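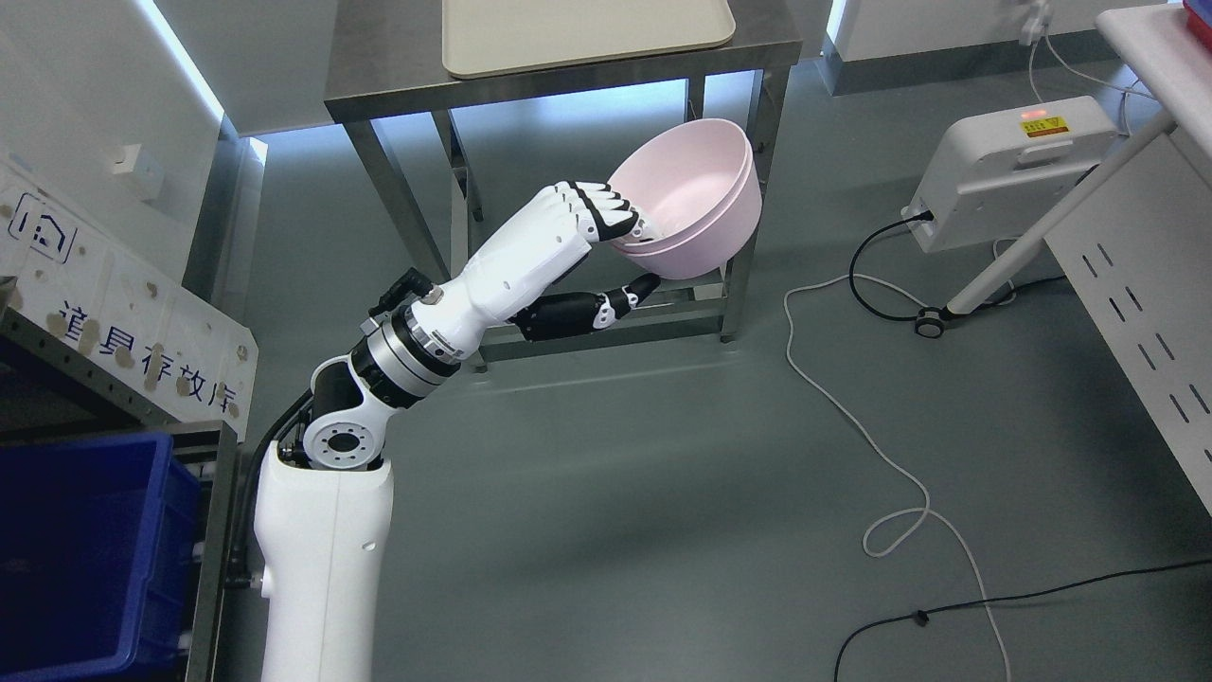 Bread Without a Recipe: My Sourdough Project

I picked sourdough for my food science project mostly because my roommate moved out and left me half a bag of rye flour. My question was pretty simple: does the kind of flour you feed a starter change how fast it rises? I figured I'd be done in a week. I was not done in a week!

I kept 4 starters going on the shelf over my desk, one each for white, whole wheat, rye, and a half-and-half mix of white and rye. The white flour came from Conceição, the little grocery on the corner in Endbridge, and the whole wheat was from the Zundbridge mill store (worth the bus ride, they let you smell everything). Each jar got the same weight of flour and water at 8 in the morning, and I put a rubber band around the glass at the starting level so I could see how far it climbed.

For the first few days I had nothing but gray paste and a smell like old gym socks. My notes from that stretch are mostly complaints. Then the rye took off overnight and pushed its lid up, and I had to scrape it off my chemistry notes. The whole wheat followed the next day, then the mix. The white just sat there sulking until I had almost given up on it.

Once they were all awake I timed them for 6 days. Rye was the fastest to double every single time, usually in about 4 hours. The mix came in second, which surprised me, as I'd expected whole wheat to beat it. White was always last, but it held its height the longest before sinking, and I hadn't even planned to measure that. I wish I'd started writing it down sooner.

The biggest problem was the temperature. My room in Jorkinbridge Hall gets really warm when the radiator kicks on and then freezing by bedtime (it was November), and I only had a cheap thermometer on the shelf. All the jars got the same swings, so comparing them to each other seems fair, but I wouldn't trust my times in anybody else's kitchen.

I also baked one loaf from each jar. The rye one was a brick. Tasty, but a brick. The mix made the best toast and was gone before I remembered to weigh it, so the loaf weights table in the appendix has a blank row. If I do this again next semester I'd like to borrow the proofing box from the food lab and try spelt.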